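Tralerden Two-Hand Grasping Study: Frequently Asked Questions

These are the questions we get most often by email and after talks. The page covers the method, the main result, and how to get the data. Last edited in November.

What was the study about?

We wanted to know whether a two-handed robot handles soft, wrinkled and see-through packaging better if it is trained to wait. Most policies trained from human demonstrations start closing the fingers as soon as the hands get near the object. With a rigid box this works well enough. With thin plastic or foil, the first contact changes the shape of the thing you are trying to pick up, and the plan made before contact is out of date.

Our method adds a short hold before contact. Both hands come to an open pose on either side of the object, the policy takes a fresh look, and then it commits to a grasp. In the paper we call this the open-hand hold.

What does the hold look like?

The hands stop with the fingers open and the thumbs out. They do not need to be level with each other, and the policy is free to pick the height of each hand separately.

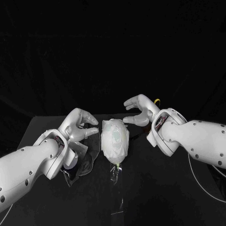
Both hands open on either side of an object wrapped in translucent plastic.

The length of the hold is learned. We tried a fixed pause first and it gave worse results, mainly because the policy treated it as dead time and learned nothing from the second look.

How many demonstrations did you use?

The training set has 1,205 demonstrations, all teleoperated. Of these, 774 include a hold marked by the operator with a foot pedal. The rest were collected earlier, before we had the pedal, and we kept them in because removing them hurt the reaching part of the motion.

Who did the teleoperation?

Ryota Shibata and Xiaoqing Wan did most of it. Operator identity is stored with each demonstration, so you can train on one person's data only. We did this as a check, and the hold still helped, but the gap was smaller for Xiaoqing's data. She tends to slow down before contact anyway.

Why is the background black?

White arms on a black backdrop are easy to segment, and we needed hand outlines for the second-look module. The cost is that the policy does not transfer well to other rooms without more training. Carmela De Luca ran it on the second rig at Istton with a plain gray wall behind the table, and it needed 500 extra demonstrations to get back to the same level. If you plan to use the weights in a different setting, expect to collect your own data.

Is the policy limited to one object at a time?

No. The early trials used both hands on a single item. Later ones have each hand deal with a separate item, which is harder, partly because the hands get in the way of each other's view. A crinkled foil pouch in the left hand and a thin yellow stick in the right is a good test of this. The pouch needs a pinch and the stick needs a closed fist, and the policy has to keep both grips while the hands come close together.
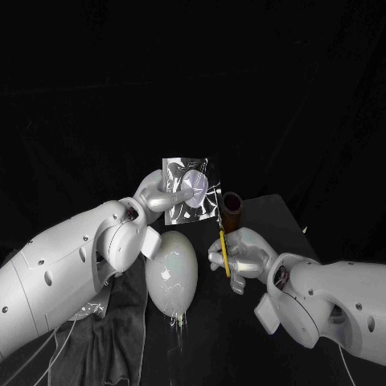

Foil gave us the most trouble of any material. It reflects whatever is around it, including the hands, and the bright highlights move when the wrist turns. Our depth estimates on foil were poor enough that we stopped using them for grasp planning and relied on color images and joint torque. Clear plastic was the next worst. Opaque items such as cups were never a problem.

Does clutter on the table matter?

Somewhat. Items that are not part of the task were left on the table in many of the trials on purpose. Dark cloth and dark plastic on the dark tabletop are hard for the segmentation step, and it sometimes merges them with the table. This rarely caused a failed grasp, but it did produce some odd approach paths.

What was the main result?

The hold raised grasp success on soft packaging by 19 percentage points over the same policy trained without it. On rigid objects we saw no difference that we would be willing to defend. Trials take longer with the hold, and if speed is what you care about, the method may not be worth using.

What counts as a success?

The object leaves the table, stays in the hand or hands until the end of the trial, and is not torn. Tears were judged by Pirmin Sutter, who did not know which policy had been running.

Did you compare against Grunura?

Yes, using their released code with default settings. See the second results table in the paper. Grunura was written for two-finger grippers and we had to adapt the action space for five-fingered hands, so please read that comparison with care.

Can I get the data?

Yes, for research use. Fill out the request form and Prakash Rajan will send a download link. Each trial has the head camera video, joint positions, torque and the pedal signal. Wrist camera video is missing for the earliest trials.

Will you release the Donati controller?

Not at this time. The learned policy runs without it, but you will need your own joint-level control and your own safety limits.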